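Traneo picking kit, evaluation progress report, July

To: Adjoa Gbeho
Re: where we are, what it's cost in time, what I need from you

Adjoa, short version first. Kit works well enough to keep going. Not well enough to sign the full purchase yet. I'd like to extend the loan to the end of August and I need a yes or no on the second finger set. Details below, skip to "Asks" if you're between meetings.

What we're reviewing

The Traneo kit as sold: gripper, mounting bracket, cable set, the planning software and a year of support. Goes on the KUKA arm we already have, so no new robot money in any of this. Rekden is the reseller and handles the support calls. The question you set us at kickoff was whether it can pick mixed returned goods out of a bin without us writing a program for each item. Still the question.

Done since last report

Mechanical install finished. Bracket fit first time, credit to them. The screws in the box were too short for our flange and Rekden sent longer ones, which ate most of a week.

Software on the cell PC, licensed, talking to the controller. License server drops out if the PC sleeps. Turned sleep off.

Bin position fixed and marked. Before that we were re-teaching the bin corners every morning and the numbers from different mornings couldn't be compared. Threw those early runs out, they are not in the totals.

1,093 logged pick attempts on the mixed set. 252 of those failed, meaning missed, dropped on the way out, or stopped by the software on a force limit. So a 77 percent success rate. The contract target is 90. Not there. 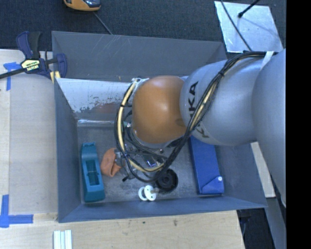 KUKA arm and gripper over the pick bin, mixed object set, bin clamped at the rim.

Where the failures come from

Went through the log by hand, it's slow but the auto labels are not to be trusted (the software books a drop as a "completed pick" if the item falls after it clears the rim. Reported, see below).

Flat things lying flat. Biggest group by a long way. Fingers come straight down and there's nothing to get under. The disc-type parts are the worst. If one happens to be leaning on something else it's fine.

Things against the wall. The sloped sides help some, items slide toward the middle, but a long block parked along the wall leaves no room for the outside finger. Planner then tries the same approach again. And again. Up to five tries before it gives up, that's the default and we left it there for fairness.

Soft items. Better than I expected. The crumpled foam-ish stuff gets picked nearly every time, sometimes with a neighbor attached, which counts as a fail under our rules. I'd argue it shouldn't for your purposes. Your call.

Shiny bin. Reflections off the metal lining confuse the vision in the afternoon, when the sun gets to that side of the lab. Runs started before 10 am are clearly better than runs started after 3 pm. Blinds are ordered. A matte liner would be the propper fix and Rekden sells one, but I'd try spray first.

Cables

Separate heading because it'll come up in any demo. The kit's cable set is too long for our arm and has to be led along the top and around the wrist. We taped it. Works, looks poor, and it limits how far I'm willing to let the wrist turn, so some approaches the planner wants are blocked in the settings. Some share of the wall failures is probably down to that and not the gripper. Can't give you a split yet. Rekden has a shorter set and a clip kit, quoted, not ordered.

Support

Mixed. Phone support is quick and the people know the product. Email is not quick. Two tickets open:

Drop-after-rim labeled as success. Accepted as a bug, fix promised in the next release, no date.

Five-try retry with no change of approach. They say it's by design. I said I'd be putting that in this report. They've since offered a beta with a "vary approach" setting, which I want to try but only after the baseline is closed, otherwise we're comparing two things at once.

The manual is fine for install and thin for everything after. The section on force limits is two paragraphs and one of them is a warning.

Compared with the other quote

You asked for a line on Agbeko. Had the call, got the brochure, have not had hardware. Their price is lower but leaves out the software after the first year. They won't lend a unit, only a paid trial at their place. The Barna site went and did that trial last spring and I've asked for their notes, nothing back yet. Until then I can't say anything useful on performance and would rather not guess.

Time and money

Hours are over. Budgeted for install and first runs together, install alone took nearly all of it. Screws, sleep problem, re-teaching. Run time itself is cheap, the cell needs somebody in the room but they can do other work.

Spend is under. Only consumables so far plus the clamps for the bin. Roughly 50 percent of the equipment line is untouched, and the asks below fit inside it.

Next four weeks

Close the baseline with the current fingers.
Fit short cables if approved, open up the wrist limits, repeat the same set.
Blinds up, then a morning/afternoon comparison so we know if the liner is worth it.
Try the beta. Last, on purpose.
Chase Barna.

Asks

1. Loan extension to end of August. Rekden is OK with it verbally, they want an email from your address not mine.

2. Second finger set (thin tips, for flat items). This is the one that could move the number. Without it I don't see us reaching 90 on this object mix.

3. Short cable set and clips. Small money.

4. Decision on whether a pick that brings a neighbor along is a fail. If it isn't I'll recount, the log has what I need.

Lead time on the fingers is two weeks, so number 2 is the urgent one. Raw log and the fail notes are in teh project folder, the tab called "by hand" is the one to read. I'm in the lab most mornings if you want to come watch it run.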